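Stuck ferment at 1.011 – restart or leave it?

eston_cellar
29/09/2019
Bacchus from my own vines, 4 demijohns, all pitched with the same yeast. Three finished dry. The fourth has read 1.011 on the hydrometer for 11 days. Temperature in the cupboard is 18 C. No nutrient added at the start. Free SO2 not measured. Do I restart it or rack it and call it off-dry?

Ignacio
Have you corrected the hydrometer for temperature? Most are calibrated at 20 C, so at 18 the error is small, but check it in plain water first. Mine read 2 points high from new.

eston_cellar
Checked in water. Reads 1.000. The other three went below that in the same cupboard.

Bidness
Then it is stuck. Don't tip fresh dry yeast straight in, it will die in the alcohol. Make a starter with a tolerant strain, feed it a little sugar and nutrient, then add the stuck wine in stages, doubling the volume each time it gets going. Takes a few days.

Cledwyn Mathias
I disagree with going straight to a restart. Warm it to 21 or 22 and stir the lees up twice a day for a week. I had one do the same in 2016 and it moved again on its own. Every restart means more handling and more air.

Bidness
After 11 days with no movement? The yeast on the bottom is mostly dead by then. Stirring it gives you sulphide smells and little else.

Cledwyn Mathias
Depends on the lees. If it smells clean, a week costs nothing. If it smells of eggs, rack it off first.

Ignacio
Question for the OP – was the fourth one the last of the pressing? Late press fractions have a higher pH and different nutrient levels. Could explain why only that one stopped.

eston_cellar
Yes, last pressing. pH strip says 3.4 but I don't trust strips. Smell is clean. Will try the warming first and start building a starter alongside in case.

Avevura
Whichever you choose, don't bottle it at 1.011 without sorbate and sulphite together. Sorbate alone won't stop bacteria. I lost a case in May that way and was sweeping up glass. 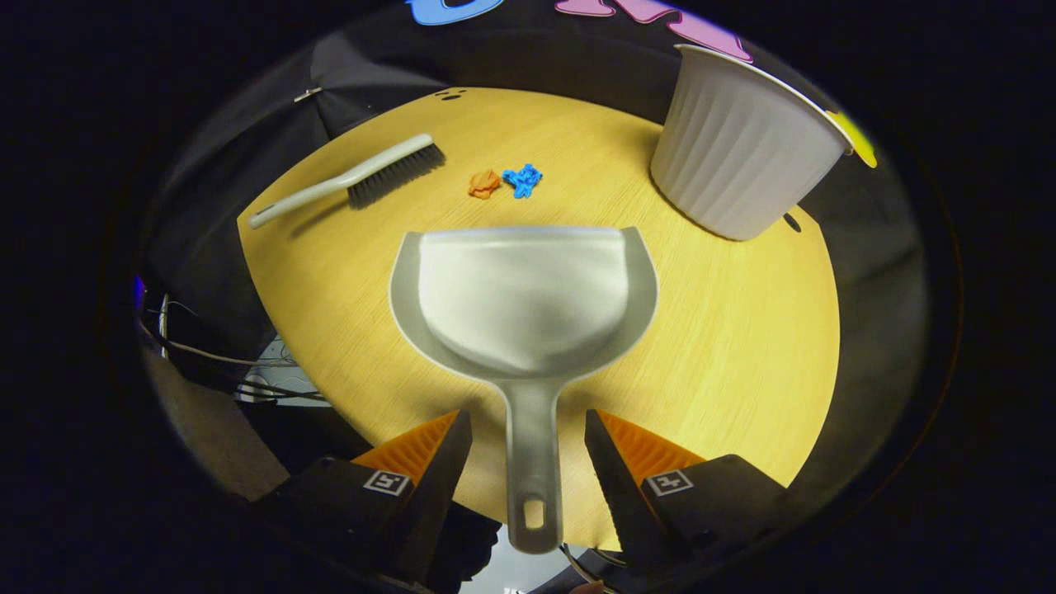

Similar threads

Yeast nutrient: all at once or in stages? (232 replies)
Pressing whole bunches in a small basket press
Bacchus: when to pick in a wet year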